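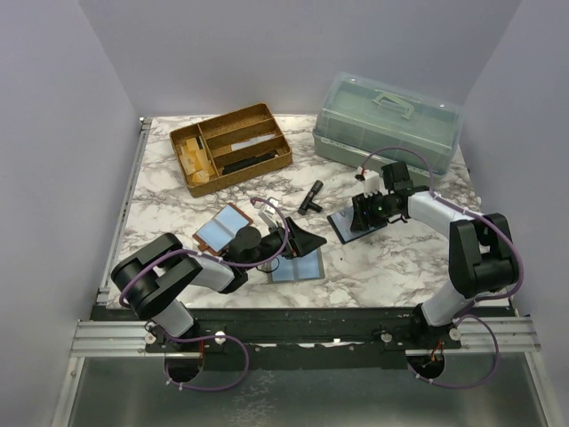
Hafþór Kvaran wrote back to my last post to say that I should stop fiddling with the grippers and look at the cables first, as nine times out of ten an arm that drifts is an arm being tugged. He was kind about it, and he was right, or at least mostly right, which is as close as I like to let him get.

So I spent the better part of a week on the cables of the Rolunell cell, and I thought I'd write it up for those of you who look after something similar. Two white arms on one black bar, purple cable along each, and a loop left hanging below the rail so the arm has something to draw on when it reaches. How much loop is the whole question. Brerier's leaflet gives one length for every kind of arm they supply, and I had followed it faithfully back in February like a good girl. It's fine for short reaches. When the left arm goes right across the table, though, the cable comes up snug over the wrist, and you can feel it if you rest a finger on it with the power off.

I let out 125 mm more on the left and did the wrist strap up again, a bit looser than before. Then I ran the same reach 29 times and wrote down where the jaw stopped each time (my notebook from that afternoon is mostly numbers and a tea ring). It was much better. There were still 6 runs where it landed short, all of them early on, before the joints had been moving for a while, so now I give it a good ten minutes of waving about before I trust anything it tells me. My father used to do the same with his van.

The right arm I left alone, apart from wiping it down and nipping up the bolts on the base. One of them took nearly a quarter turn, and I felt rather guilty about that. I've put a dab of paint across each bolt head, so a loose one will show itself next time without my having to find the hex key, which lives in Hjaltested now because I left it there.

For the checking I use the small tiles and the black T-shaped pipe fitting. The tiles are good for seeing whether a jaw comes down square, and the fitting is a pest to pick up from any direction, so if an arm can manage that I stop worrying. The little wooden blocks are for later on, when I'm feeling more cheerful about it all.

Still to do: new pads for the left jaw — Bindent say they're on the way, and have said so twice — and a proper clean of the floor panel under the rail, which has picked up more scuffs than I'd like. I'd also like to try a softer strap at the elbow. If any of you have found one that doesn't creep along the cable over a long day, do please leave me a note, and tell me how tight you do it up.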